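Colness Sets Out Upkeep Schedule for Gurik Gripper Fingers

Feb 7, 2023

Colness today published the upkeep schedule for the Gurik two-finger gripper, and it promises less than buyers of such equipment are used to hearing. The schedule gives no "maintenance-free" figure. Colness tested that claim on its own bench in December and could not support it.

Finger pads were checked after 161 sessions and again after 351. Grip on smooth plastic had slipped by the first check, well before anyone on the bench thought the pads looked bad. Colness now asks users to inspect the pads every 49 sessions, wipe them with a dry cloth and check that both fingers open to the same width.

Scuffs on the black fingers are not grounds for replacement on their own. A finger can look rough along its top edge and still close square, so the schedule goes by the grip test.

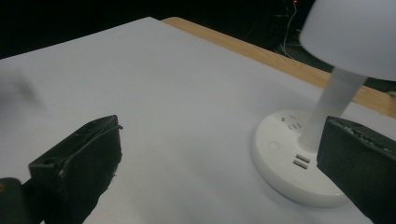 Rafail Drakos doubts that many users will keep to it, and said a 49-session check will be skipped the first week a lab gets busy. He would have preferred a pad that costs less and gets thrown out on a fixed date.

Colness does not dispute the first point. A cheaper pad from Kouris was tried and tore at the mounting screw, and the company will not recommend it until that is fixed.

The schedule covers the fingers and mounts only. Claims about the life of the drive unit will wait for test results.

Contact: Carys Bowen, Colness press office, extension 141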